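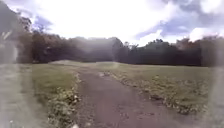
How deep can the Sanden dive light be used?

The Sanden is rated to 100 meters in fresh or salt water when the O-ring is clean and lightly greased.

Sanden Primary Dive Light by Bimosis

The Sanden is a handheld primary light for recreational divers. Three power settings are selected with a single side switch, which can be operated with gloves. Burn time is 6 hours on low and roughly 100 minutes on high. The lock position prevents accidental use during travel – move the switch fully back to engage it.

Supplied with wrist lanyard, charger and spare O-ring. The Pitemer hand mount is sold separately. Unused lights may be returned within 30 days of delivery.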